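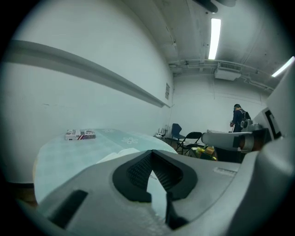
View from the hand-held gripper, small box and white cloth or paper on the blue tablecloth

Subject: How many table cloths is enough?

osaze_b
Hello all. We collect examples for pick and place with the hand-held grippers, in our room in Dodton. Until now we have 70 demonstrations, all on this same tablecloth with the flower outlines. My question is if I should change the cloth now, or first finish with more objects. The policy is for flat boxes and soft things.

Kamby26
Change it now. We did 54 on one surface, and then the policy was lost when we moved to a brown table. It cost us the whole November.

funmi.j
I don't agree with Kamby. With 70 you still don't know if your grasps are good. Keep the cloth, train once, look at the failures, and after that change things one at a time. If you change all together you cannot read the result.

Kamby26
But the training is cheap and the collecting is slow. I would not spend more days on the same blue.

garba_a
Check also your background. I see a person and another arm behind the table. For me this is good variety, but only if they are not in the same place in every episode.

osaze_b
They move, yes. The chairs not so much. Funmi, how many do you hold back for testing?

funmi.j
I keep 26 out, always from a different hour than the training ones. Morning light in our room is very different.

osaze_b
Okay, I will train once with this cloth and then use 3 others. Kamby, I know you will say it's too late – I will post the failures anyway.

Comments (2)

Aled P.: Which box sizes did you use? Thin ones lying flat are the hardest for us in Udville.

nkechi: Following this. We have the same discussion each week.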